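Most static "cures" are sold by people who have never read a humidity meter. I keep one on the workbench, a Derkton, and it has made me doubt nearly everything on the package of every anti-static product I own.

## Static in the workshop, what's worth doing

**Dryer sheets on the shop vac hose.** Wemirlow's website swears by this. I tried it for 2 weeks in July and still got zapped, though July is a poor month for testing static, so take that as you like.

**Touching metal first.** Fine, and free. Use a key held firmly in your fingers. The spark jumps from the key and your skin hardly feels it. You still lose the same charge.

**Ionizing fans.** They do work up close. The Kerr model claims to cover a whole garage. Mine helped on one end of the bench and did nothing I could measure at the door.

**Rubber-soled shoes.** People say they protect you. They hold the charge on you. Leather soles or bare concrete let it leak off.

**"Only big shocks hurt electronics."** Wrong. You won't usually feel anything under roughly 1,000 volts, and plenty of chips can be ruined by less. Wear the wrist strap and clip it to bare metal. Paint doesn't count.

**Magnetic bracelets.** The hardware store in Hurbridge has a rack of them. Static is charge sitting still, and a magnet won't move it. Save your money.
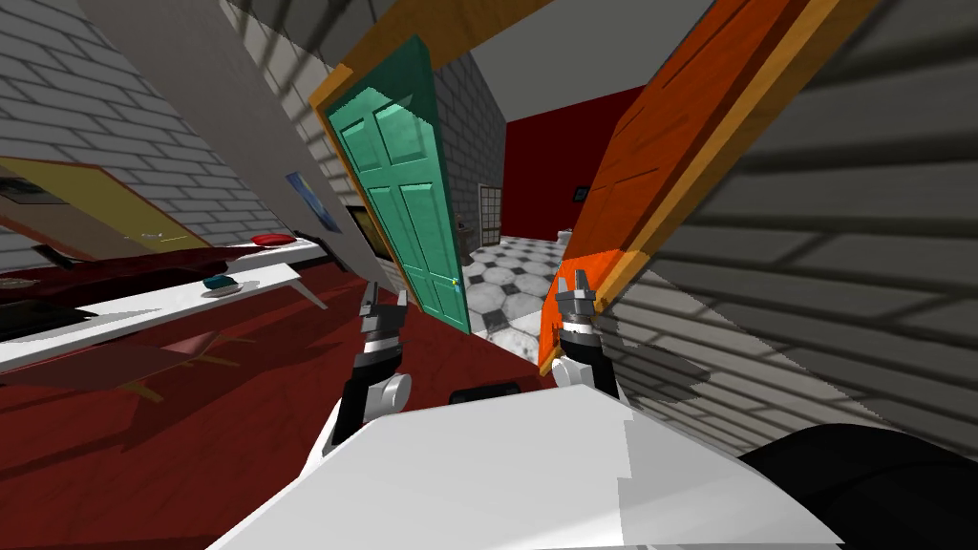
Does a humidifier help?

It does, up to a point. Damp air leaves a thin film of water on surfaces, and charge drains away along it. Past the middle of the dial you're mostly growing rust on your chisels.

Wipe plastic bins with a barely damp rag before you sort small parts in them. Let them dry before the parts go in.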